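천연발효빵 35일째, 드디어 기공이 열렸어요!

4월에 처음 키우기 시작한 호밀 스타터는 곰팡이가 피어서 보내줬고, 이번이 두 번째 아이예요. 이름은 룰린(Lulline)이라고 지었습니다. 매일 밥 주고 온도 재고, 자기 전에 병 한 번 더 들여다보고… 가족들이 빵보다 병을 더 예뻐한다고 놀려요 ㅎㅎ

이번에 바꾼 건 물 온도예요. 여름이라 주방이 더운데 겨울 레시피 그대로 미지근한 물을 썼더니 반죽이 자꾸 퍼졌거든요. 그래서 냉장고 물을 섞어 반죽 온도를 27도 정도에 맞추고, 접기는 네 번에서 세 번으로 줄였어요. 그랬더니 반죽이 손에서 탱글탱글! 이 느낌 아시는 분 계시죠? 저 혼자 주방에서 소리 질렀어요.

저온발효는 냉장고에서 14시간. 원래는 아침에 바로 구우려고 했는데 늦잠을 자버려서 좀 길어졌고, 신맛이 살짝 올라온 게 오히려 제 입에는 더 좋더라고요. 버터만 발라도 맛있고, 토마토 올려서 올리브유 휙 두르면 진짜 끝이에요.

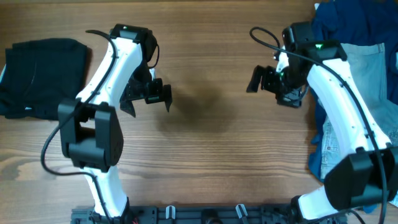 칼집은 아직 숙제예요. 블로그 이웃 아미룰 구나완(Amirul Gunawan) 님이 칼날을 눕혀서 한 번에 쭉 그으라고 알려주셨는데, 저는 꼭 중간에 멈칫하게 되네요. 그래도 지난번보다 귀가 훨씬 잘 섰어요!

다음엔 통밀을 100g 넣어볼 생각이에요. 물을 얼마나 더 잡아야 할지 고민 중이니 통밀빵 자주 구우시는 분들 댓글로 비율 좀 알려주세요~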